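Chapter 7
Clearing and Sorting: Automation in the Staff Canteen

7.1 From Task to Job

A job is a bundle of tasks, and automation seldom removes the whole bundle. At the Iststead plant in Erkberg, the canteen serves 1,109 employees over 2 shifts. Before the change, attendants cleared tables by hand and sorted the waste at a rear counter.

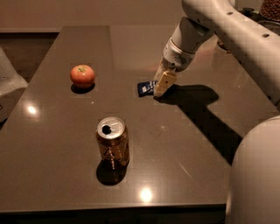
Task allocation is the division of work between staff and machines. It depends on how much the items to be handled differ from one another. An apple is round and firm, an open drink can may still hold liquid, and a small wrapper lying flat gives the gripper fingers very little height to close on. Each calls for its own grip and its own rule for disposal.

Lies Verschueren, the canteen supervisor, rewrote the attendant's job description in April. Clearing fell to 55 minutes per shift. Exception handling, a task that had not existed before, was added, along with a higher pay grade. Section 7.2 examines how the new grade was set.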